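Research Software Engineer (Manipulation Planning and Control)

Sellia Institute for Applied Robotics, Brestham
Full time, fixed term of 24 months, with the possibility of extension
Reference: SIR-54

The Sellia Institute invites applications for the post of Research Software Engineer in its Manipulation Software Group. The successful candidate will join the Matetti project, which develops open software for robots that handle thin, soft and see-through items on ordinary work tables. The post is based at our Brestham site and reports to the head of the group.

About the project

Matetti takes demonstrations recorded by people using hand-held grippers and turns them into control policies that can run on a robot arm. The group maintains the full chain of software: recording and time alignment, pose tracking, data checking, policy training, motion planning and the low-level controller. The present release of the toolkit is used by every team at the institute that works on manipulation.

Over the next phase of the project the emphasis moves from rigid parts to sheet materials, such as film, wrapping and folded cloth. Objects of this kind change shape when touched and are difficult for depth sensing, and much of the existing perception code was written on the assumption that they would not be present. The postholder will have a leading part in its replacement. A further strand of work concerns two-handed tasks, in which the tracks of two grippers must be brought into one common reference before a planner can make use of them.

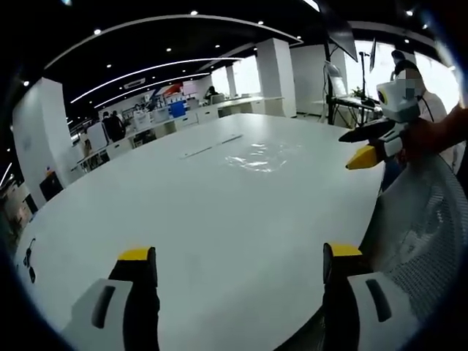 Hand-held grippers in use at a table in the open-plan area, with clear plastic sheet on the work surface.

The postholder will work in the same room as the people who make the recordings and will be expected to take part in recording from time to time. Applicants should note that this is a practical post, and that a share of each week is spent at the table as well as at the desk.

Main duties

To design, write and maintain software for the tracking of gripper position and finger opening from wide-angle video.
To extend the Queiroz planning library, the group's own motion planner, so that it accepts two-handed demonstrations.
To improve the automatic checks that reject recordings with lost tracking, dropped frames or poor time alignment.
To keep the controller loop running at 600 Hz on the supported arms and to report on any change that affects its timing.
To prepare written documentation for each release, and to answer questions from users of the toolkit within the institute.
To contribute to joint papers and technical reports where appropriate.

Essential requirements

A degree in computer science, engineering, mathematics or a related subject, or equivalent experience in work.
Sound knowledge of modern C++ and Python, including testing and code review.
Experience in at least one of the following: visual tracking, motion planning, real-time control, learning from demonstration.
The ability to write clearly in English for readers who are not specialists.

Desirable requirements

Experience of camera calibration with fisheye or other wide-angle lenses.
Familiarity with the handling of large video datasets.
Previous contribution to an open software project.

A doctorate is not required. Applicants who hold one will be considered on the same terms as all others.

Conditions of employment

The post carries 24 days of annual leave in addition to public holidays. Working hours are flexible outside the core period of 10 am to 3 pm. Work from home is possible on two days a week by agreement with the head of the group. Applications for part-time work of no less than 60 per cent of full hours will be considered. The institute is able to support visa applications for this post and will meet reasonable costs of moving to Brestham.

How to apply

Applicants should submit a curriculum vitae, a covering letter of no more than two pages and a link to, or sample of, code which they have written themselves. Where the code is the work of several people, the applicant's own part should be stated. Applications are to be made through the vacancies page of the institute, quoting the reference given at the head of this notice. The names of two referees will be requested from shortlisted candidates only.

Interviews will be held in October at the Brestham site. Each consists of a 45-minute technical discussion based on the submitted code, followed by a meeting with members of the group. Candidates who are unable to travel may ask to be interviewed by video link.

The Sellia Institute welcomes applications from all sections of the community. Candidates who require adjustments at any stage of the selection process are asked to state this in their application or to contact the personnel office.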